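Stisemora FAQ

Last updated 4/12/22

General

What is Stisemora?

Stisemora is the software we use to plan and run household tasks on two-armed robots. It takes in camera images and joint readings, builds a task plan, and sends commands to the arms and hands. It does not include a simulator. If you need one, use Fjeld, which reads the same task files.

Who maintains it?

Marit Midtbø looks after the planner and the task file format. Jussara Bittencourt looks after perception and calibration. Bug reports go to the tracker first. Please don't email either of them a log with no description of what you expected to happen.

Do I need Wostell to use it?

No. Wostell is the log viewer. Stisemora writes plain log files that you can open with anything, but image streams and joint plots are much easier to line up in Wostell.

Planning

Why does the planner refuse to start when the dishwasher is open?

Your task file probably says the drawer is closed. The planner checks the file against what perception reports, and stops if they disagree. Set drawer_state to "observed" and it will use the perceived state instead. We left "closed" as the default in older templates, and many people copied those. 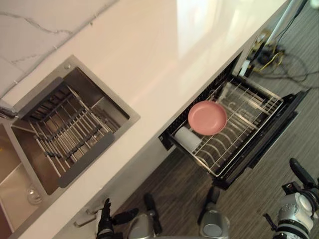 Kitchen task, head camera. Drawer open, with a plate and a cup in the rack.

Can it plan for both arms at once?

Yes, but by default it plans one arm and treats the other as an obstacle. This is slower and much easier to debug. Set arm_mode to "joint" if both hands need to move together. Expect planning time to go up, and check your time limit before you report a failure. The default limit is 500 milliseconds per segment, which suits single-arm moves and is often too short for joint ones.

What happens when a plan fails partway through?

The arm stops where it is and holds. The planner then tries again from the current position, up to 4 times. After that it hands control back to the operator. It will not open the hand on its own, even if it thinks the hand is empty. You can change the number of tries, but you can't turn off the hold.

How do I keep the arm from swinging over the counter?

Add a keep-out volume in the task file. Volumes are boxes only. If your faucet has a tall arch, one box around the whole thing will block a lot of useful space over the sink. Use two: a narrow one for the upright part and a wider, shallow one for the arch.

Perception

Why are sinks so much trouble?

Brushed steel reflects the room, and depth readings inside a basin come back with holes or with points well below the real floor. Wire and rod racks make it worse, as the camera sees the rods and the steel behind them in the same patch. Our fix is to model the basin as a fixed shape and only track what is in or on it. You enter the basin corners once per kitchen. Reaching for a rack in the sink works far better with the basin model switched on.
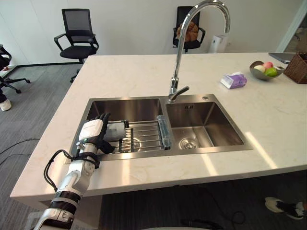 Does sunlight matter?

Yes. Bright stripes on a pale counter can be picked up as object edges. Lock the exposure before a run and turn on the stripe filter, which is off by default. It drops long straight edges that have no matching change in depth. It can also drop the edge of a thin tray, so leave it off if your task involves trays.

Which objects can it recognize out of the box?

Plates, cups, bowls, cutlery and common fruit. Anything else needs to be added. Plan on 300 labeled images for a new object if you want it to be picked up reliably, and include some where it is partly hidden. Labels made in Skivia import directly.

Calibration and cameras

Why does the wrist camera view need a mask?

Part of the hand is always in view, and it takes up a good share of the image. Without a mask, the tracker finds strong, steady features on the housing and decides the camera isn't moving. The mask tool asks you to move the wrist through 11 poses and marks whatever stays put.
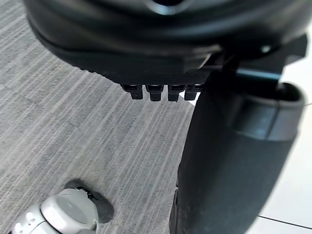

Run it again any time you change a finger or refit the housing. Old masks load without a warning, so a stale one can go unseen for weeks. Patterned carpet is fine as a background for this step. A plain white floor is not — too little changes from pose to pose, and the tool will mask parts of the floor along with the hand.

Can I use the same mask on both wrists?

No. Make one for each.

How often should I recalibrate the head camera?

After any bump, and after moving the robot to another building. Otherwise, run the check script before a session. It tells you if you need the full procedure.

Will automatic recalibration be added?

It is planned for the September release. The check script will stay as it is.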